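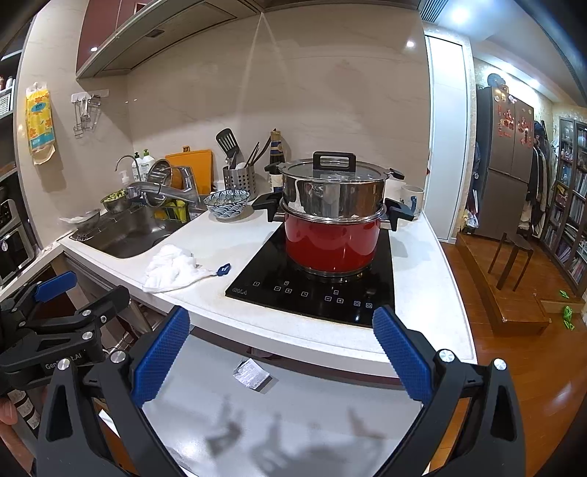
**Ticket 76 - steamer set, Ollville kitchen**
Status: open, waiting on parts desk
Reported by: Duarte Fonseca

Hello again, and thank you for getting back to me so quickly last time. The red pot with the steamer section on top is still giving me trouble on the induction cooktop. It heats nicely for 5 minutes, then the cooktop beeps and shuts itself off, and my greens are left half done. I've grown very fond of this set (my aunt in Bragança has steamed everything in hers for years), so I'd love to save it!

**Tried so far**

- Wiped the glass and the bottom of the pot with a dry cloth. No change.
- Red pot alone, no steamer, same water. Ran fine to the end.
- Put the steamer back on with the lid. Beeped again, a little later this time.
- Turned the power down two steps with the minus button. Better, but it still quit before dinner was ready.

**Reply from Wivamix support, Sunday**

Hi Duarte, what a careful list - it saved us both a lot of back and forth. Please check that the timer is cleared before you start, then try again with the pot centered and plenty of water in it. If it still stops, note what the display shows and send it along.

**Duarte, 7:40 pm**

Timer was clear. Centered the pot, filled it higher, and got all the way through one batch of greens. The second batch stopped with a beep and a blank display. I'll try once more tomorrow with the lid off.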